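Mondal Wall Panels by Closico

Printed panels for the back of a bench, a utility nook, a laundry corner, wherever you are looking at bare wall all day. Sold single or in packs of 3. Matte face, wipes down with a damp cloth. No bleach please, it dulls the print.

Waves, stripes, leaf patterns and plain colors. Plains ship fastest. Patterned sets are printed to order, allow up to 14 days, a bit longer before the holidays.

Fitting. Wall needs to be clean and dry, fresh paint fully cured. Peel the backing from the top edge first, about a hand's width, then press and work down. Don't pull it all off at once, you will regret it. Takes 2 people for the tall size – one can do the short one. Trim with a sharp knife and a metal ruler, print side up.

Doing a corner? Order the panels as a set so the colors come from the same print run. We can't match a panel to one you bought last year, sorry. Inks shift a little between runs.

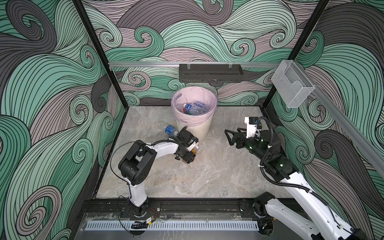

Rails and holders are not included with the panels. The Amport rail is sold seperately and screws through the panel into the wall, so mark your studs before you cover them up. Trays and clip-on bins are on the accessories page. Adhesive hooks – not on the printed face, they lift the ink when you take them off.

Samples. Palm-size swatch of any pattern, ships in a plain envelope. Worth it, screens lie about greens and grays. Swatch cost comes off your first panel order, just put the swatch order number in the notes box.

Returns. Plain panels, unopened, 20 days. Printed-to-order can't come back unless it arrives damaged or we sent the wrong one. Check the tube when it gets to you and send us a photo of any dents before you you unroll it.

Also stocked at Kilasport, plains only. Orders placed after noon Thursday go out the following week.

Questions about sizes, use the contact form and give us the wall width and height in inches.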